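Orkari assembly cell, on trial
Posted by Lotte Hermans, Nov 5, 2023

I first asked Orkari for a quote in May, and they have now let us try the PC assembly package on our own bench. You get the arm, the gripper, a parts holder and their task software, Pinis. The arm fits drives, memory and processors into a case laid on its side.

Setting up took me 17 minutes longer than the manual allows, mostly spent on the holder. It has to sit square to the case, and the screws supplied were too short for our table. Sirbridge, who sell the kit over here, posted longer ones free of charge.

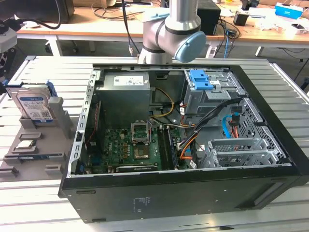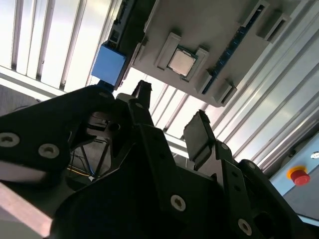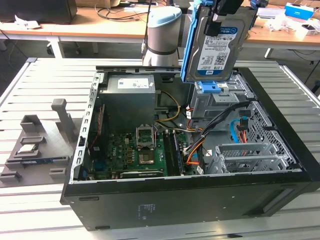
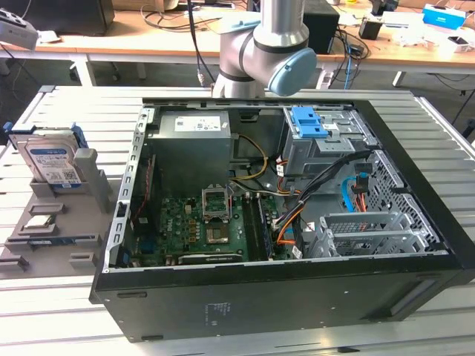 Hard drive, processor and memory are the parts in the basic package.

Pinis is easy enough to learn. You pick a part, show it the start and end positions, and save. Changing a saved position is slower than it should be – you have to go back through three menus each time. The Kermani kit I tried before did that on one screen.

Support is by email only and the basic licence runs for 12 months. Renewal is 100 pounds, and extra holders are priced separately. I would want a second holder before buying, so I have asked Sirbridge for a price on both together. The trial kit goes back at the end of the month.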